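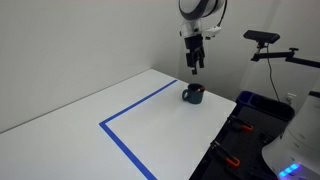
4.3 用胶带划定桌面区域

本节适用于 Grostavden 系列白色桌面，靠墙摆放。如果您的桌子是别的颜色，步骤照旧，只是胶带可能没那么显眼，请自行换色。

开始之前，请准备：
蓝色胶带一卷
干布一块
直尺一把（“我眼力很准”不算直尺）

1. 把桌子推到墙边，后沿贴墙。推完请绕到侧面看一眼，桌角比您想象的更容易歪。

2. 清空要贴胶带的那一片桌面，用干布擦一遍。面包屑不会因为被胶带盖住就消失。

3. 定转角点。转角应落在桌面靠里的位置，离边沿留出余量，否则第一个路过的袖子就会替您把胶带揭掉。

4. 从转角点向远端桌沿拉第一条胶带，一次拉直，再从中间往两头压平。贴歪了请整条揭起重来，不要一小段一小段地修，修出来的线会像海岸线。

5. 从同一转角点拉第二条，朝自己这一侧走。两条在转角处相接，形成一个折角即可，不必围成方框。

注意：坐在桌前看，远处那条会显得细一些，近处那条显得宽一些。胶带是同一卷，请勿为此致电 Hinrichs 客服。此类来电去年三月共 46 通。

6. 放置杯子。区域内只放一只杯子，靠远端桌沿，但不要压线，杯把朝向胶带一侧。杯中可以插一件细长小物，露出杯口一点没有关系；插到第三件，它就是笔筒了，请参阅 4.5 节“笔筒”。

7. 托盘放在区域之外，贴近桌角。深色托盘在白桌面上很好找，这也是它总被人顺手堆满的缘故。

小心：胶带贴上桌面后，请在 100 天内更换。超期的胶带仍然可以揭下来，只是胶会选择留下。除胶请用 Draltley 桌面清洁剂（订货号 314），勿用刀片。

提示：区域内其余桌面应保持空着。空着的桌面对钥匙、信件和半个橘子有很强的吸引力，建议每天收工时看一遍，把不属于这里的东西送回原处。

若转角处翘边，见 4.4 节。

Clemular 桌面整理手册，修订于 2023年4月17日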